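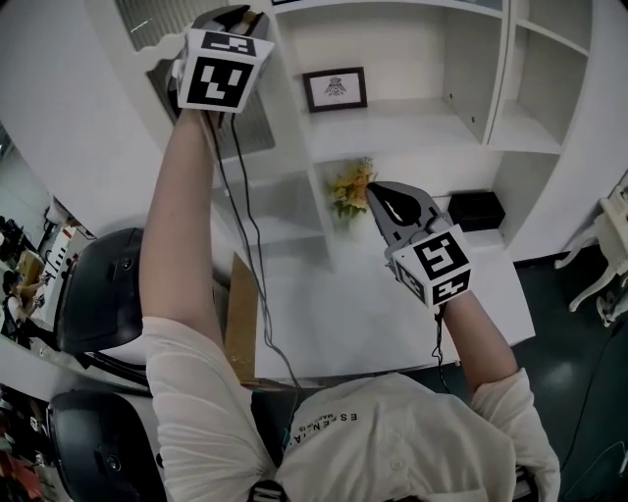

**Morkow Evening Running Club** / members' blogs / Cornel

06/07/2022

ok quick one before I have to be out the door. People keep asking how the knee is. Knee is fine. Knee is boring. Did 5 miles on the river path last night and the only thing that hurt was my pride, got passed by a guy with a stroller. Two kids in it.

So, the Plititz half. Yes I'm doing it. Signed up back in May when it was cold and I was full of pizza and good feelings. Bib number 57, which I like, no reason. Darius is in too but he says he's "just going to see how it feels" and we all know what that means, he'll be gone by the first water stop and I'll see him again at the bananas.

Training so far. Mixed. Long run is up to 12 miles, did that one time, once, and then lay on the kitchen floor with my shoes on. Skipped most of the hill stuff. I hate the hill stuff. The Bednarek hill especially, it has that fake top where you think you're done and then the road bends and there's more of it. Whoever put the finish there for the spring race, I would like a word.

Shoes!! Ok so I finally gave up on the old pair. Heel gone, little toe poking through on the left. Got new ones, same model, half a size up becuase my feet swell like bread dough in summer. Wore them to the store and back a few times first like a sensible person. One blister anyway. Small one.
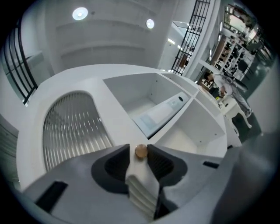 Then socks, which I have opinions on now, sorry. Thin ones. I used to buy the thick fluffy kind thinking soft = good and no, they just soak up sweat and bunch up under the toes. Darius wears the kind with separate toes and takes ten years to get dressed. Won't try them. Maybe for winter.

Food is the other thing. I can't eat before a morning run, never could. Half a banana if I'm lucky. Toast is a disaster. Anyone got something that works an hour before the start, email me, I'm serious. No gels please. I had one in the Dekex 10K and that lemon taste stayed with me till dinner.

What else. Race shuttle leaves from the lower parking lot, not the church one, they changed it. Organizers say 3,000 runners this year so go early or you'll be in the bathroom line when the gun goes. I have been in that line. I have heard that gun.

Club run is still the usual time, meet by the fountain, slow group is very slow and very welcome (it's me, I'm the slow group). Bring water, theres no tap on the path anymore.

Ok really going now. Left the laundry in the machine again.

Cornel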